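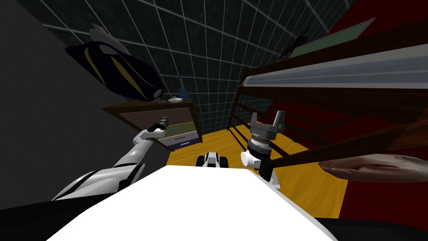 Wokau review: the little puzzle game that ate my February

Posted 3/29/21 by Hala El Fassi

Search this site Search for reviews, tips, authors

My sister sent me a link to Wokau one night with no message, just the link and a row of exclamation marks. She does this with recipes too, so I ignored it for a week. Then I got stuck at the dentist with a dead e-reader and a working phone, and, well, I've been playing it ever since.

So what is it? You have a grid of colored tiles and you slide whole rows or columns until the matching ones touch. They melt together, everything drops, and the row on the bottom creeps up one notch. If the stack hits the top you're done. I know, I know, you've played something like this before (me too, probably on a phone with a flip lid). The twist is that a row you've just moved is frozen for your next three turns, so you can't simply wiggle the same one back and forth until something good happens. It took me a couple of evenings to stop fighting that rule and start planning around it, and that's when I got hooked.

The game comes from Istodwood, who also made Kettani, the one with the trains. If you bounced off Kettani because of all the menus, don't worry. Wokau opens straight onto the board. There's one gear in the corner for settings and that's your lot.

I bought the full version for $3. The free one gives you the daily puzzle and the first 19 levels, and the paid one opens up all 275 and gets rid of the ads. I'd say play the free levels first. They're pretty gentle up to level 12 or so, then it starts throwing in the gray stone tiles that don't match anything, and you'll find out fast if you love those or want to throw your phone in the lake.

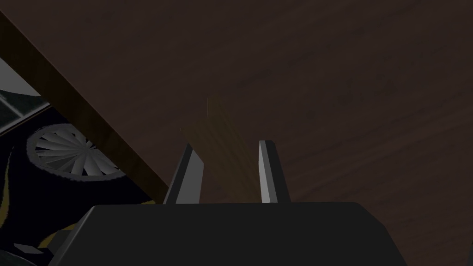
Can you play Wokau without an internet connection?

All of the regular levels work offline once the game is installed, and you only need a connection for the daily puzzle and the scoreboard.

I tested that on a long bus ride through the mountains with no signal, and it saved my progress just fine. Battery use was fine as well. My phone is old and gets cranky with anything fancy, and it never even got warm.

Now the grumbling. The music is a nine-second loop — I timed it — and it will follow you into your dreams, so turn it off right away. The sound effects are on the same switch, though, so you lose the nice little plop when tiles melt. Please split those, Istodwood! The undo button also sits right next to restart, and I've wiped out a great board more than once with my big thumb. And the yellow and orange tiles look way too close at night with the screen dimmed. There's a pattern mode that puts dots and stripes on the tiles, which helps a ton, but it's hidden under "Extras" for some reason.

I also tried it on my tablet. It's okay there, but the board doesn't get any bigger, it just floats in the middle with a lot of blank space on both sides. Stick to the phone.

Would I buy it again? Sure would. It's cheaper than the coffee I usually drink while playing it, and I'm on level 140 and still getting properly stumped. Next up I want to try Grorarham, which people keep telling me is the harder version of the same idea.

Comments

Florencio Tejada
Level 88 is impossible. I've been on it since Tuesday. Any hints??

Hala El Fassi
Leave the left column alone until the second stone drops! I was on that one forever.

Wakana Kamata
Thanks for the tip on pattern mode, I'm color-blind and had given up on this game. Going to reinstall tonight.

Subbarao Devadiga
Grorarham is a lot harder and the ads are worse. I went back to Wokau after two days.

Fadwa Bouzid
I kind of like the music :(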